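Home | What we do | Open day | Jobs | Find us | Contact

We use cookies to remember your settings and to see which pages get read. Carry on browsing if you're happy with that, or change your choices at any time.

Come and try the robots at Plurneck - participants wanted for our January open day

I run the demonstration floor at Plurneck, and on 28th January we're opening the doors and I need people. I'm after participants, meaning folk who'll come in, put their hands on the controls, do a few tasks and then tell me what they made of it. If you've ever stood behind a rope at one of these things watching somebody else have all the fun, this is your chance to be on the other side of it!

You don't need to know anything about robots. I'd go further and say I'd love to have plenty of people who know nothing about robots, because we've spent so long with ours that we can't see what's odd about them any more. Last time we did this a retired bus driver told us our emergency stop buttons were in a daft place, and he was right, and we moved them. That's the sort of thing I want.

What the day is

We're taking 122 participants in total, split across four sessions, two in the morning and two in the afternoon. Each session is a couple of hours from start to finish, with a tea break in the middle (proper tea, and there will be cake if I get my way with the budget). You'll be in a small group and you'll stay with that group and the same host all the way through, so you won't be shunted round the building by strangers.

First there's a short safety talk. It's dull but you do have to sit through it, and I'm the one giving it, so please laugh in the right places. After that you'll go round three stations:

The panel station. The robot arm goes up to a large grey panel with a seam and various bits sticking out of it, and has to place its fingertip where you tell it to. You'll start off guiding it with a hand controller and then have a go at setting points on a screen and letting it do the moving. Most people think the screen will be easier. We'll see what you think.

The sorting station. Small parts, several trays, one arm. You choose the order, it does the picking. This one runs on Gumede, our own control software, and it's the station where I most want your opinions, as we're changing the menus this spring and I'd like to change them in the right direction for once.

The talk-to-it station. You give instructions out loud in your own words. It copes well with some accents and badly with others, and I'd be grateful for as wide a spread of voices as we can get. If you've been told you mumble, please come.
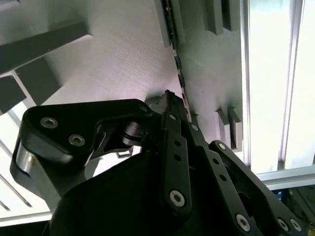 Close-up at the panel station, with the fingertip on the panel right beside the seam.

I'm rather fond of the panel station, I admit. It's slow and fiddly, and the rest of the team tease me about it, but getting a fingertip to a narrow seam is a lovely small problem. You've got the beams jutting out on one side and the tabs on the other, and you're trying to bring the arm in without clipping any of it. Children are often brilliant at it. Engineers tend to overthink it (sorry, engineers, you're welcome too).

Who I'm looking for

Anyone aged 14 or over. Under 18s need to bring a grown-up, and the grown-up can take part or just sit with a coffee, whichever suits. I'm especially keen to hear from:

People who work with their hands - joiners, hairdressers, cooks, mechanics, knitters, anybody who's used to judging a small distance by eye.

People who are left-handed. The hand controller was drawn up by right-handed people and I suspect it shows.

People who use a wheelchair or can't stand for long. All three stations can be used sitting down and the whole floor is step-free from the car park. I'd still like you to tell me what doesn't work once you're in there.

People who think robots are a bad idea. Come and argue with us over the cake. I mean that.

You can't take part if you work for us or for Clurenine, who make some of the kit on the floor, or if you live with someone who does. It's only fair, and your opinions would be a bit warm from the oven anyway.

What you'll be asked to do

Have a go at each station, fill in a short form after each one, and join a group chat at the end where I ask questions and someone else writes down the answers. We keep your form and the timings from your attempts. We don't film participants. Your name is kept apart from your answers and you can ask us to bin the lot up to a month afterwards.

You can stop at any point, skip any station, or go home at the tea break, and you'll still be thanked properly. The thank-you is a shopping voucher plus your bus or train fare, handed over as you leave. Please keep your tickets.

A few practical bits

Flat, closed shoes, please. No sandals, and no heels on the floor itself. Long hair tied back. Lockers are provided for bags and scarves, and loose jewellery will have to go in there too. The floor is kept cool in winter, so a jumper is sensible, but nothing with big floppy sleeves.

It can get noisy when more than one station is running. There are ear defenders on the wall and you can just help yourself. If busy places are hard going for you, ask for the first morning session, which I'm keeping smaller and quieter, and tell me anything else that would help.

We're in the Fisitdale building, unit 4, round the back of the old bottling works. The 233 bus stops at the end of the lane and it's a short flat walk from there. Parking is free but the signs are terrible - follow the lane past the first gate, ignore the one that says Deliveries, and turn in at the second.

How to put your name down

Fill in the form on the Open day page, or ring the front desk and ask for extension 420, which comes straight through to me. If I don't pick up I'm on the floor, so leave a message and speak slowly. I need your name, your age, a phone number or email, which sessions you could manage, and anything you'd like me to know about access or food. A line on why you fancy it is nice to have but I won't be marking you on it.

Places are shared out by session. If we get more names than places I'll be trying for a good mix of people instead of going strictly by who got in first, so don't be put off if you only spot this late. I'll write to everybody either way, and anyone who misses out goes to the front of the list for the next one.

If you'd like to come as part of a group, a youth club or a college class say, ring me before you fill anything in. I can usually fit a group into one session if I know early enough, and I can send you the safety sheet to go through beforehand.

And if you only want to watch, that's fine too. The viewing gallery is open all day with no booking, and you can wander in and out as you like. You'll have a decent view of the sorting station from up there. The panel station is harder to follow from a distance, so we'll put it on the big screen.

Hope to see you there!

Demonstration floor, Plurneck

Get our newsletter: open days, school visits and new jobs, straight to your inbox. Unsubscribe whenever you like.

Contact us | Privacy | Accessibility | Copyright Plurneck, all rights reserved | Back to top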